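# About us

We're Pralero – a small football stats and match reports outfit, based in Kundutley. We cover the regional leagues, mens and women's, plus the cup when it reaches our end of the county.

Started in December with one laptop and a season ticket. Bigger now. Still in the same building, over the shop. 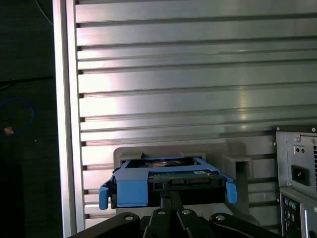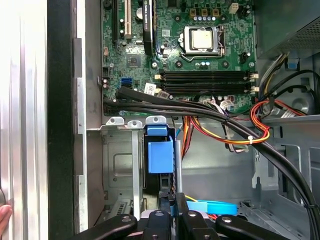
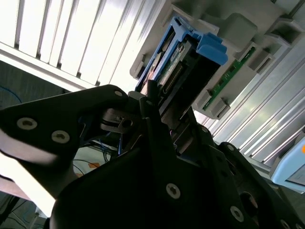
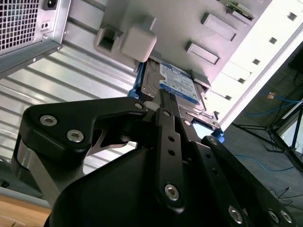
**Which matches do you cover?**

Every league fixture in the top two regional divisions, home and away, and cup ties from the second round on. Friendlies only if a club asks and we've got someone free that night. Youth games are covered from under-16 upwards, scores and scorers only, no ratings.

## What we do

Match reports, up within the hour if the ground has signal. Full time scores straight away. Line-ups, subs, cards, who scored and when. A longer write-up next morning for the games worth one – late winners, derbies, six-goal draws, that sort of thing.

Last season: 506 match reports, 206 of them from the women's divisions. We'd like that second number higher. Working on it.

We also run the tables. If a club gets points knocked off or a result is changed after an appeal, we update the same evening and put a note under the table so you can see what moved.

## Edia

Edia is our archive. Results, scorers, attendances where the club wrote them down. Goes back 52 seasons. There are gaps, mostly early on, and a bad patch where two local papers both stopped printing line-ups. Got old programmes in the loft? Please send us scans. Front cover and the team page is enough.

Free to search. Clubs can have their own page on it, also free, just ask.

## The Dumitrescu Cup

We took over reporting on the Dumitrescu Cup three seasons ago. Pre-season, 20 clubs, one ground, far too many penalties. Draw goes on the site first, then kick-off times. Live scores for every tie, and reports from the quarter-finals on. Full reports for the earlier rounds are not going to happen, sorry, the games overlap.

## How we write

Plain. Say who played well, say who didn't, no digs at teenagers. We don't do transfer gossip unless a club has confirmed it. Referees get mentioned when a decision changed the game and otherwise left alone.

Mistakes – we make them. Wrong scorer is the usual one, especialy in a crowded box. Message us with the fixture and the minute and we'll check it against the ref's sheet.

## Writing for us

Always after people at the far grounds. You'd need a phone, a coat, and to be able to file 300 words by ten past five. Paid per match, travel on top. Send one report of any game you've seen recently, doesn't matter what level.

Office is open from 10am, closed on match afternoons. Contact form is at the bottom of every page.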